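Navalell repair table moves to Ilex hall
7/12/24

The white tables are out again at the Ilex hall, where Navalell residents can bring in small household items for sorting, repair or parts.
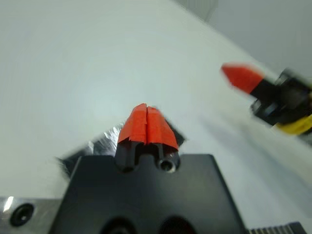

Organiser Gilang Mandagi said almost 200 items came through in March, and the group expects more this time. Each visitor may bring two.

Scratched or chipped cases are fine, as long as nothing is leaking. A worn black box was among the things on the table.

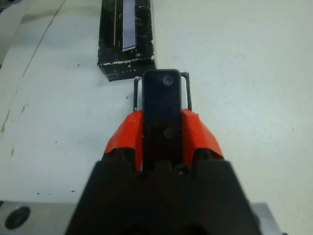
What to bring

Pack any cords and remotes with the item and label them with your name. Colour-coded tags are at the door.
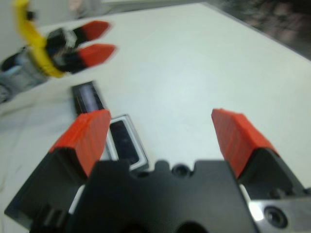 2 min read

Unclaimed items will be held for 32 days.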